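Household robots still slow at the laundry, Dovholm trial finds

Robots that fold laundry and tidy a room are getting better, but they are not ready to do these chores alone. This is the conclusion of a trial finished in November by Junoton, a small robotics company in Dovholm.

The company gave its machines 45 ordinary chores, most of them taken from the home and a few from the shop floor. Picking up a cloth and putting it into a basket went well on most days. Folding a bedsheet was much harder. The best machine needed 2 attempts before the corners met, and a person still had to smooth the fabric by hand.

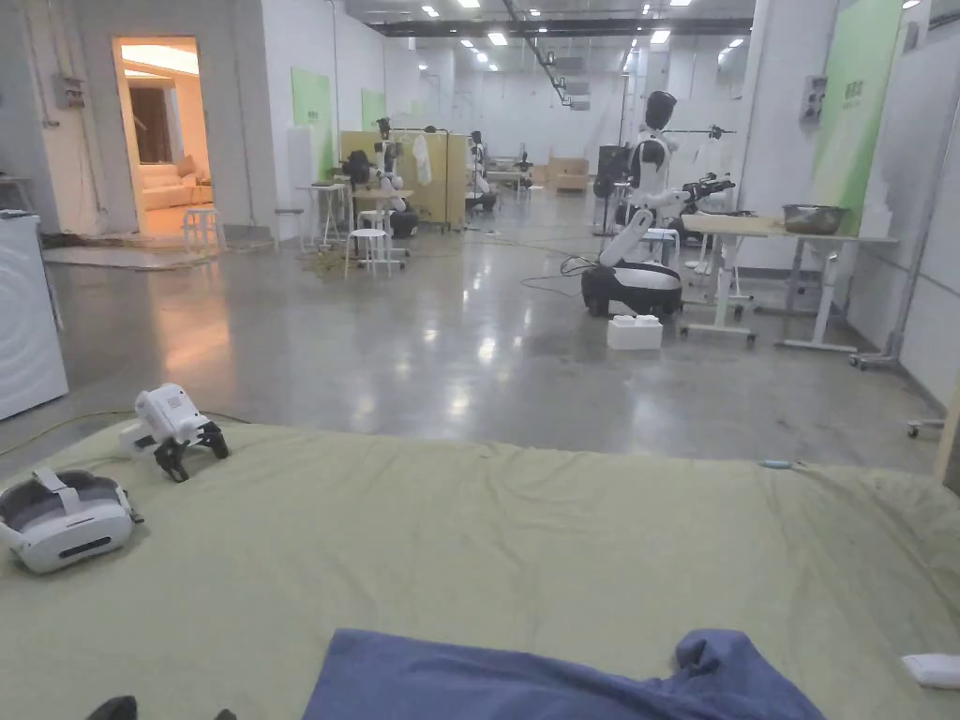

A headset, a hand-held gripper and a crumpled blue cloth on a green sheet, with humanoid robots further back on the lab floor.

Soft things remain the main difficulty, according to the company. A bowl has the same shape every time it is picked up, but a cloth never falls the same way twice. For this reason Junoton's software, called Mutinus, learns from people who do the chore first – 400 recorded tries went into the folding lesson alone.

Retailers are watching too. Frei, a clothing chain with stores across the region, wants to know if a robot could refold jumpers after closing time. It said the present speed is too low for a busy store, although the quality of the fold was better than it had expected.

Junoton does not give a date for a home model. It will repeat the trial with the same chores next year, this time with the furniture moved to a different place each day – a situation which the robots did not have to face until now.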